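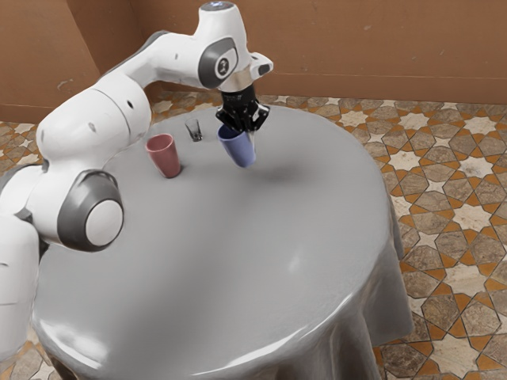
We started on the table-clearing work at Trakden in July, and I said I'd write down how it's going for the people there, as most of what gets passed around is about the arm.

Trakden runs function rooms. Round tables, floor-length cloths, a lot of glassware. Clearing after a big lunch used to take two people per room and it was the shift everyone tried to swap. The arm does cups and tumblers only. Plates stay with the staff, and so do the cloths.

Everything gets tried in simulation before it goes near a real room. Gülizar Baysal builds the tables and I run the pickups. Last month we got through 1053 attempts and I kept notes on 792 of them. Clear glass is harder for us than coloured cups, and a cup picked up by the rim tends to hang on a tilt, so for now nothing with liquid left in it gets lifted. Someone still has to walk the room and tip out the dregs first.

That walk is a new job, and it wasn't in anyone's roster. Wycliffe Kinyua has been clearing tables there for years and he raised it at the first meeting. He wanted to know whose hours it came out of. Fair question - it took management three weeks to answer, and the answer was a paid half hour before each clear.

No one has lost shifts so far. Two people have moved to setup, which they say is easier on the back but duller. Wycliffe doesn't like having to wait for the arm to finish a table before he can pull the cloth. I've asked Gülizar to try a different clearing order, and we'll run it next week.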